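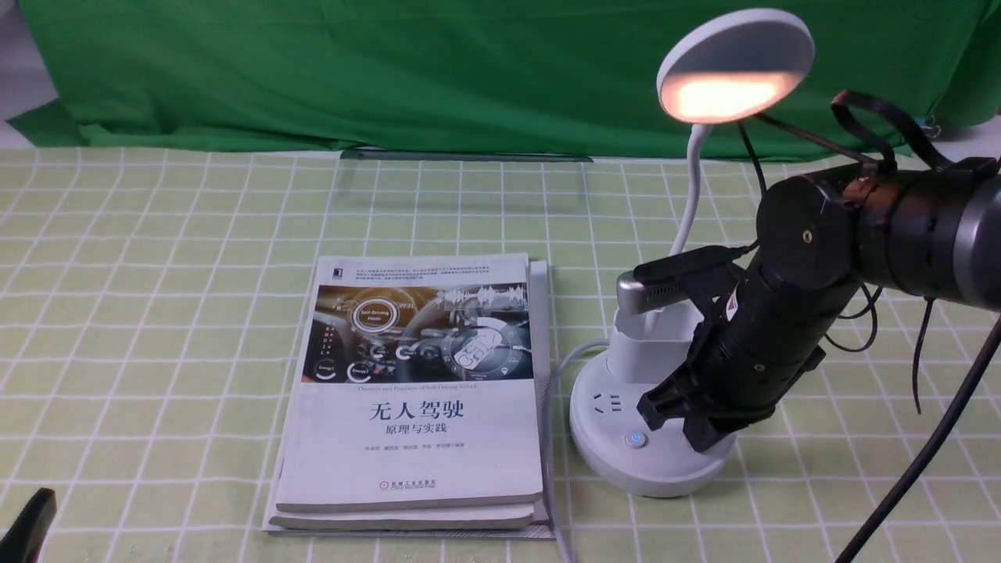

## Re: second arm, or spend it on the table?

Hi everyone,

I got so many replies off-list that I'm answering here, with the message that started it quoted underneath so the newer folks can follow along.

> From: the Holroyd bench
> To: tabletop-automation list
>
> We have money for one real purchase before the January cutoff. The quote from Gandgate for another arm is in, and it eats nearly everything. The other choice is to keep the arm we have and put the money into the work area: lighting, backdrops, spare fingers, cable management, more household stuff to practice on. Half of us want the arm. The other half say we haven't used up the first one. What did Lorkcombe do, and would you do it again?

We went with the table, and yes, I'd do it again tomorrow!

Our setup has a grid tablecloth, a green cloth behind it, a stack of books (the self-driving one on top is a running favorite), and a white desk lamp with sockets and a power button built into its base. That lamp is the best thing we've bought for desk tasks. Think of everything you can ask an arm to do with it: press the button, reach in next to the gooseneck, work around the cord, set something down beside the books without bumping them. Every one of those is harder than it sounds, and the whole lot cost less than one replacement finger set.

Here's how our money went, since several of you asked for lines you could paste into your own request:

- **Props and desk items:** $100. Lamp, tablecloth, secondhand books, and a box of odds and ends. We could easily have spent less.
- **Spares and cabling:** $750. This one surprised our purchasing office, but please fight for it. It covered 2 spare finger sets, longer cables, straps, and sleeves. Put it on its own line or it will be the first thing trimmed.
- **Software seats:** 2 on the Unero planner, on the yearly plan. Ask for the renewal price in writing before you sign. Ours was higher than the first-year price and we hadn't set aside the difference.

A few things I'd plan for that weren't in our first draft:

1. Floor space behind and beside the arm. We measured the reach and forgot the cables. They need room to hang and swing, and you'll want to get in there with a hand.
2. Power at the table. If your props plug in, their cords end up in the work area along with everything else. Decide early if you want that (we do, it's good practice for real desks) and buy cord lengths to match.
3. Time to reset. Someone has to put the books and the lamp back for each run. We wrote zero hours for this. Please don't write zero hours.
4. Shipping and duty on the arm itself, if you do go that way. Gandgate's quote to us left both off, so check which version you're holding.

Now, the case for the second arm, to be fair to the other half of your group. If people are lining up for the one you have, no amount of nice lighting fixes that. Look at your booking sheet for the last couple of months. Ours had whole afternoons open, and that settled it for us. If yours is full from morning to evening, buy the arm and borrow props from your own desks — a lamp is a lamp.

One middle path I really like: ask Gandgate to hold the quote into the next budget year, spend this year's money on the table and spares, and go back with a solid list of tasks the first arm is doing. It's so much easier to get a second one approved when you can show the first one busy.

I'm happy to send our spreadsheet to anyone who wants it, just reply to me directly so we don't clog the list. And if any of you have found a decent cable sleeve that doesn't stiffen up at the wrist joint, please post it here. We're on our third kind and still looking.

Cheers from the Lorkcombe bench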